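Robot Learning from Demonstration
Handout 6: Collecting data with hand-held grippers

Last revised Nov 9, 2022

6.1 Why the robot is left out

In teleoperation the operator drives a real arm, and each demonstration is limited by the speed and reach of that arm. With a hand-held gripper the operator carries only the end tool. The camera is fixed to the tool, so the view recorded during collection matches the view the policy receives when the same fingers are mounted on an arm. The Ocampo set, used in the coursework, was collected in this way in ordinary homes. It holds 1,059 demonstrations, of which 139 are kept back for testing.

6.2 What the camera records

Each step stores one wide-angle image, the pose of the tool and the jaw opening. Images are recorded at 60 frames per second and thinned before training. The wide lens keeps both fingertips in view together with much of the room, which helps pose tracking. Straight lines bow towards the edges, and the lens model must be applied before any distance is measured.

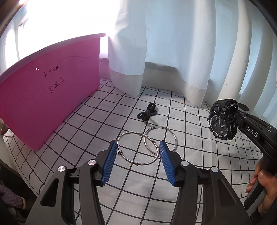 Fig. 6.1. Tool camera view over a gridded bed sheet: two overlapping silver bangles between the open jaws, black hair ties behind them, a second gripper at right.

6.3 Thin and shiny objects

Bangles are a hard case. Reflections change as the tool moves, and a depth estimate taken from the band is often that of the cloth beneath it. Where two rings overlap, the policy must also choose one of them. The baseline, Putellow, predicts a single grasp point and tends to place it in the empty centre of a ring. Jesurero predicts a short sequence of tool poses and succeeded in 61 of the 139 test cases.

6.4 Reading for the next session

Read the Jesurero report, sections 2 and 4. Be ready to explain how the jaw opening is scaled between the hand-held tool and the arm.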